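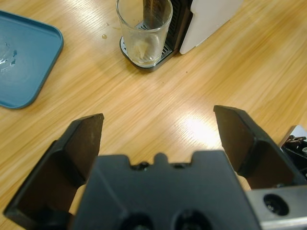 Siiri Ikonen wrote back that the arm should learn the cup before it learns the coffee, and that she would keep the machine unplugged until the pick-up worked every time. We took her advice, and most of the tips on this page come from the weeks that followed at the Virk workshop.

Setting up the table

Fix the coffee machine in one place before you save a single arm position. Ours crept back a little each time a button was pressed, and every saved point was off by the end of the evening. Museum putty under the feet cured it. Mark the corners with masking tape as well, so you can put things back after cleaning.

A tray with a raised rim makes a good drop-off spot. Pick a color that stands out from the table if your software finds things by color.

Gripping glass

Start with a low closing force and raise it in small steps. We began at 4 newtons. Indira Nair glued thin silicone strips to a spare set of fingertips, and those need less force than bare plastic. Wash new strips with dish soap first, as they come with a slippery film.

Practice with a plastic cup. After that, use the cheapest glasses you can find.

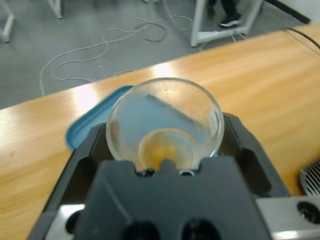 Leftover liquid matters more than most people expect. It shifts when the arm speeds up, and it can upset a level sensor that was set with a dry glass. Even a small yellowish pool in the bottom of a beaker, like this one between the fingertips, is worth pouring out before you set the sensor to zero. Rinse and dry by hand, then run the move again. If you want to test with liquid on purpose, use plain water and cut the arm speed to 55 percent.

Cables and cleanup

Leave up to 400 mm of slack at the wrist -- more than that and the cable catches on the cup. Run the arm through its full reach by hand before you tie anything down. Hook-and-loop straps are better than zip ties here, because you will be undoing them a lot.

Wipe the fingers with a damp cloth after each session. Dried coffee with sugar in it gets sticky, and the glass then hangs on when the gripper opens. Keep spray cleaner away from the joints.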